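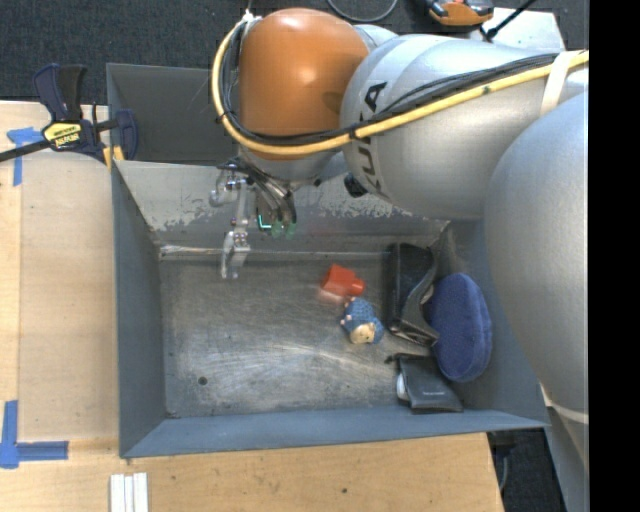
Acta de la reunión del grupo de cocina Talteo, abril de 2020

1. Lo que quedó de la vez pasada
Empezamos tarde porque me costó conectarme (perdón otra vez, ya cambié la contraseña). Leí el acta de enero y se aprobó sin cambios, salvo que el caldo era de gallina y yo había puesto de pollo.

2. El recetario
¡Ya tenemos 73 recetas! Faltan las de legumbres, que prometí pasar a limpio yo misma y sigo prometiendo. Se acordó que todas lleven las cantidades en gramos, nada de "una taza de las grandes", y que los guisos se calculen para cuatro personas.

3. El arroz al horno
Aquí se nos fue media reunión. Unos lo quieren con el caldo hirviendo y otros con el caldo templado, y yo, que lo hago siempre hirviendo, intenté ser neutral y no me salió. Al final lo votamos: caldo hirviendo, 12 minutos de sofrito y la cabeza de ajos entera en el centro. El tiempo de horno queda pendiente hasta que lo probemos más gente en casa.

4. Pedido conjunto
Pedimos 40 kilos de harina de fuerza a McAlister, con entrega a domicilio. La levadura sigue agotada, así que reparto masa madre a quien quiera, la mía está contentísima y ya no cabe en el tarro.

5. Varios
El grupo de Nudadgate nos propone intercambiar recetas de pan. Dijimos que sí, claro. Les escribo yo esta semana y les mando de paso la de las rosquillas.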